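Intro to Housing and Everyday Space
Notes for session 6 – The table: where people eat, and what else happens there
Handout, instructor: Idalina Antunes

Read before class: Meireles reader, section 5 (the short one). Bring the house plan you drew last time. If you missed last time draw one tonight, a pencil sketch is fine, no ruler needed.

Recap from session 5

Kitchen as workplace. Work moves: store, wash, cut, cook, serve. We said the plan of a kitchen tells you who the architect thought would be in it. One person, standing, back to the room. Galley plan = that idea in its purest form.

Left hanging at the end: where does the food go once it leaves the stove? Today.

1. Separate dining room

Comes out of bigger houses with staff. Cooking is hot, smelly, loud, so push it away. Walls and a door between. Sometimes a pantry or passage as a buffer, two doors, so smells get stopped twice.

Then smaller houses copy it. Keep the room, lose the staff. Result: the person who cooks also carries. Count the steps on the Nallia plan (handed out last time, the one with the long hall). Stove to table goes through two doors and around a corner. Somebody did that several times a meal with full hands.

What the room did when no one was eating: homework, sewing, bills, laying out the dead in some places. Or nothing. Lots of families kept it shut for company and ate in the kitchen anyway. So the name on the plan and the use are two different things – write this down, it comes back on the paper.

2. Eat-in kitchen

Older than the dining room, really. Farmhouse model: one warm room, one big table, all jobs on it. Kneading, plucking, sorting, eating.

Reformers hated it. Their case was mostly health – crowding, damp, sleeping where you cook. Fix they proposed was a kitchen too small to sit in. If there is no place for a table no one can live in there. Tenants put a table in anyway, or a board across the sink, or ate standing. We have the Humeck letters on this, pages in the reader. Read the one from the woman who sawed a leaf off her mother's table to get it through the door. Good one for the paper.

Point: you can design against a habit and the habit may just get more uncomfortable.

3. Pass-through / hatch

Compromise. A hole in the wall. Saves steps, keeps the smell back (sort of). Also lets the cook hear the talk without being in it. Half in, half out. Somebody last year called it a ticket window and I still think that's about right.

Short life in most places. Once you have a hole people want a bigger hole. Then a counter. Then the wall goes.

4. Open plan

Wall comes down. Usual reasons given: light, space, watching kids, company for the cook. Reasons given less: a wall costs money, a smaller home looks bigger without one, and a fan over the stove made it bearable.

What changes at the table:
– it is seen all day, from the couch, from the door
– no way to shut a mess away
– noise. Dishwasher against TV against phone call
– it gets used for everything again, like the farmhouse. Full circle, or near enough

Surfaces matter more now becuase the table is on show. Look at the finish people pick. Dark wood says evening, says guests. Scrubbed pale wood says work. Stone or stone-look tops came over from counters, and once the two match the eye reads kitchen and dining as one piece of furniture. The chair goes the other way, gets softer, borrows from the living room. Padding on a dining chair is a statement about how long you expect people to stay.

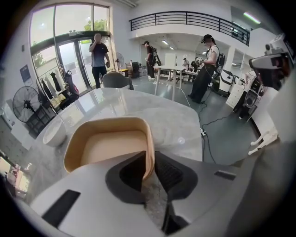 Fig. 1. Marble-patterned table top with an upholstered chair. Hard surface, soft seat.

Try this one on your own table at home. What is the surface? What is the seat? Which room does each come from? One line each, hand in with the plan.

5. Shape and size

Rectangle has ends. Ends have status, at least where people were raised to think so. Round has no ends but eats floor space and does badly against a wall. Square is fine for four, awkward for more.

Rule of thumb for a place setting: elbow to elbow, plus a bit. Measure your own. Don't look it up, the standard numbers come from a standard body, and we talked about that in the stairs session.

Clearance behind the chair – the thing everyone forgets. Chair tucked in, chair pulled out, chair pulled out with someone walking behind. Three different lines on the plan. Draw all three. In the Trokar flats (session 4 slides) the third one runs straight through the wall. Means somebody always had to stand up so somebody else could get out. Former tenants bring this up before the heating, before the stairs, before the rent.

Extending tables. Leaves, drop sides, nested. A way of owning a big table in a small room. Note who gets the joint between the leaves, usually the youngest.

6. Who sits where

Most homes have fixed seats and few will admit it. Ask your family. They'll say anywhere. Then sit in the wrong chair.

Things that fix a seat:
– nearest the stove (whoever gets up)
– back to the wall
– view of the door, or of the TV
– high chair once stood there and the kid just never moved

Nearest the stove is the one to think about. Open plan was supposed to end it. Look at your own notes from the meal diary, the seat by the stove is still mostly the same person every night. Plan changed, job didn't.

7. The table when it's not a meal

Meal diary, what it asks: every half hour, what is on the table and who is at it. From the 2020 round, 356 sheets came back, by far the most we've had, and obviously a strange year to ask. Tables were desks. Tables were school. Several sheets have the same table split down the middle with tape, one side work, one side kid.

Don't treat that year as normal but don't throw it out either. It shows what the table can take when everything else closes. Things I'd look at in those sheets:
– what time the work stuff gets cleared, and wether it gets cleared at all
– where people ate if it wasn't
– how often "nothing" is written. Less than you'd think. Keys, mail, a charger, fruit

Mail is a good one. Every home has a place where mail lands and it's nearly always the flat surface closest to the door. If that's the table, table fills from that end. You can often guess the front door from a drawing of the clutter.

Small method note. When you write up what's on a table, write it before you ask anyone about it. People tidy in words, too. "Oh that's just there today." Maybe! Put the time next to it and go on.

8. Disagreement in the reading

Meireles says the shared table is what holds a household together and open plan helps by putting it in the middle. Strong claim. Evidence is interviews, mostly with people who like their tables.

Against: the Humeck letters. Plenty of people there wanted a door. Wanted to leave the dishes. Wanted to sit down with the mess out of sight. Being in the middle isn't the same as being together, and for the cook it can mean never being off duty.

My view, since you'll ask – both are describing real homes, and the floor plan does less than either of them thinks. Money and hours do more. Two people on different shifts don't eat together in any plan. You are free to argue against this in the paper, please do, some of the best papers have.

Terms to know
Galley kitchen: work run along one wall or two facing, no seat.
Buffer: a space put between two others to stop smell, noise or sight.
Hatch: opening for passing food.
Clearance: free floor needed for a body to do something.
Nominal use: what the plan calls a room. 
Actual use: what goes on in it.

For discussion, pick one and come with something to say
Would you rather have a door or a bigger room? You can't have both, that's the excercise.
What did your household stop doing at the table, and where did it go?
Take the Nallia plan. Move one wall. What gets better, what gets worse, for whom?

Paper 1
Due in July, I'll post the day once the room list is out. One table, one household, yours or one you can visit. Plan with the three clearance lines. Meal diary, at least one full day, morning to lights out. Then the writing: nominal use against actual use, with at least one source from the reader. No history of the dining room since ancient times, please. Start at the table.

If it's not your household, ask first, and change the names. Photos only if they say yes, and a drawing usually tells me more.

Office hours same as before, 4 pm, knock loud, the fan's on.

Next session: bedrooms, and why the closet ate the wardrobe. Read the first half of section 6, skip the tables in the back.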